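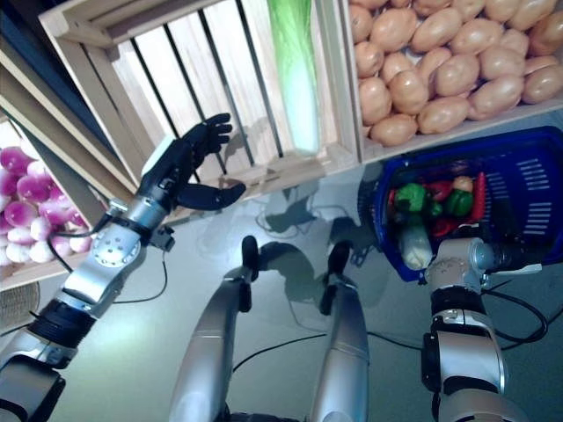 Minutes, Jendham Market Hall produce display group
December 17, 2021

Present: Martti Partanen, Iida Honkanen, Teemu Kiiskinen, Mereana Ruddock, and me (Hilkka Kemppainen, taking notes again, so blame me for the spelling). We started late as the Monstead bus was late, and Teemu had the buns.

1. Last minutes
Fine, except Martti wants it written down that he offered to sand one crate, not all of them. Done, Martti!

2. The crates
Everyone likes the pine ones. We went back and forth on whether to stain them and I was firmly on the side of leaving them pale, and so was Mereana, who thinks the wide top rail looks lovely just as it is. Iida would still like something darker. She was outvoted but took it well (she had a second bun). Teemu is worried about dark gaps showing between the slats when a crate isn't full. We'll try brown paper behind the slats in one crate and look at it from the door.

3. Potatoes
Agreed that the potato crate should stay heaped right up to the brim. It looks generous, and it's the first thing I'd walk over to if I were shopping. Martti asked about mixing in some red ones and I said please no, the plain tan looks so good next to the pale wood. Left as it is for now.

4. The tall green and white one
A long discussion, sorry. Iida calls it a leek, Martti calls it a napa cabbage, and the sign can't say both. Mereana will check the order list from Sfeir before the sign gets lettered. I do love it standing upright, but it needs company in that crate, so we're going to ask for more greens in the same order.

5. Money
We have 221 left after the paint and the sign boards. Teemu got a price of 29 per extra crate from Teneck and we agreed to buy two. The big quote for new shelving came to 1490 and we all had a good laugh and moved on.

6. Opening
Still February. Iida has 14 school visits penciled in and wants the crates kept low enough for the little ones to see into.

To do: Mereana, order list. Teemu, crates. Martti, sanding (one crate). Me, brown paper and these notes.

Next meeting at Iida's, date to follow by email.

We use cookies to remember your settings on this site. Accept | Manage preferences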